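The year Dillel brought the arms in, Iraklis Vrettos had been handling other people's old bones for so long that his wife said he picked up the salt shaker with two hands. He worked in the packing hall at Skarkia, where things came in from digs and attics and closing museums, and were turned over, looked at, written up, and sent along to wherever they were going next. There were 9 of them in the hall then, and a radio, and a kettle that had to be held down at the lid or it would not boil.

The notice went up in April. It said that lifting and turning would be done by machine before the summer, and that the staff would move to what the notice called supervision. Thân, who had the bench next to his and read everything twice, read this one twice out loud and asked what exactly a person did all day when he supervised. Somebody said you sat down more. Somebody else said you sat down more until they noticed you were sitting down.

As it happened, the first months were mostly pretend. Before an arm was let near anything that mattered, it had to practice in a made-up room on a screen, with made-up things on a made-up table, and Dillel wanted the packers to sit with it and tell it when it was about to do something foolish. So Iraklis, who had never owned a computer he liked, was given a good chair and a wide screen and a button, and told to press the button whenever his stomach turned over.

"My stomach," he said.

"Whatever you'd go by," said the young woman from Dillel, and she wrote that down, too, which he thought was decent of her.

He was surprised by how much he minded about the made-up room. Whoever had built it had clearly had some fun, and had hung things on the walls just as people do at home, and he found himself wondering who lived there and whether they ever had company. He told his wife about it over supper as if it were a place he'd been to visit. She asked if they had offered him coffee.

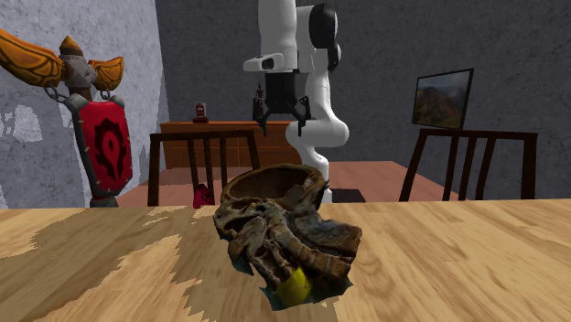
The trouble, he explained to Thân, was the rim. Anybody who comes new to a piece like that wants to take it by the rim, because a rim looks like a handle, and it is the very worst place. He had done it himself at nineteen, and old Plokar, who ran the hall in those days, had not shouted at all, only swept up the crumbs into an envelope and written his name on it, and kept it in the drawer for years. You go underneath. You put your palm where the weight is and wait a moment, until it feels like the thing has decided to come with you.

The arm had no palm and did not wait. It went for the rim every time, and every time Iraklis pressed his button, and the room blinked and put itself back the way it had been. He pressed it 100 times the first week, by the machine's own count, and 500 by the end of the month. It was a strange sort of apprentice, he thought, that could break a thing all morning and never need an envelope.

And then one afternoon a little after three, with the kettle going and Thân holding down the lid, the arm came down lower than it ever had, and stopped, and went in from beneath. Iraklis kept his thumb over the button and did not press it. He realized he was leaning to the left in his chair, the same way he leaned at the bench.

"Did you teach it that?" Thân asked.

"I only told it no," he said.

He thought about Plokar on the bus home, and about the 3 packers who had already taken the early money and gone, and how none of them had ever sat in the good chair. He didn't know whether to be proud or to be worried, so he was some of each as far as the bridge. At supper he picked up the salt with both hands, and his wife passed him the pepper and asked how things were in the room.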